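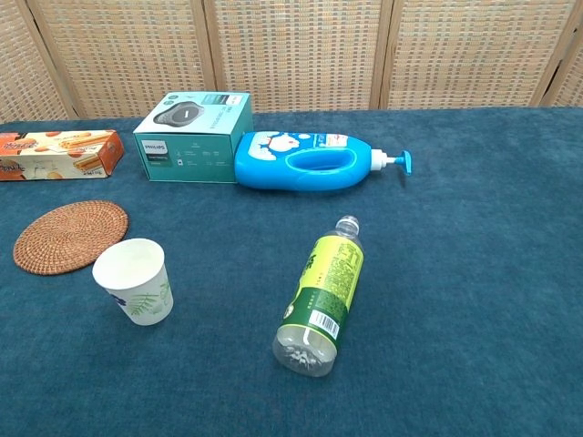 Clellden Folding Screen, Woven Panels: Product Review
Prepared for the Furnishings Register by Beatrice Chege. Reviewed by Jabari Mussa.
3 March 2025

Purpose
The register has received several requests for a light room divider suitable for shared offices, reading rooms and small reception areas. The Clellden screen was placed on trial in December and has remained in daily use behind a cloth-covered worktable. This review sets out our findings on its appearance, stability and upkeep.

Appearance
The panels are woven in beige and tan and held in light wooden strips. Seen at close range, the weave is a fine grid of cream and tan with a faint blue thread running through it. The blue is barely noticeable from across a room, but it sits well beside stronger colours. Against the dark teal table cloth the screen looks calm and tidy, and brightly printed cartons, a blue pump bottle and a rattan coaster may be set in front of it without the whole becoming tiresome to the eye.

Stability
The screen stands without fixings provided that the panels are kept at a slight angle to one another. Opened nearly flat, it moved when a door was shut sharply nearby. Members with draughty premises should allow for this. The hinges were stiff on delivery and eased within 30 days.

Light and sound
A soft light passes through the weave in the afternoon. Shapes behind the screen can be made out when a lamp is lit on the far side, and it should not be relied upon for changing areas. It has little effect on sound.

Upkeep
Dust collects along the lower strips. A dry brush was enough for weekly cleaning – a damp cloth left the weave slightly rough and is not advised. Delyth Skyrme, who oversaw the trial, reports one loose strip, which was pressed back by hand and has held.

Comparison
The Prikano screen, reviewed previously, is heavier and stands more firmly, but takes two people to move. The Clellden can be folded and carried by one.

Finding
Recommended for indoor use as a visual divider. Not recommended for doorways or changing areas. Members may borrow the trial screen for up to 30 days on written request to Abimbola Ogundipe.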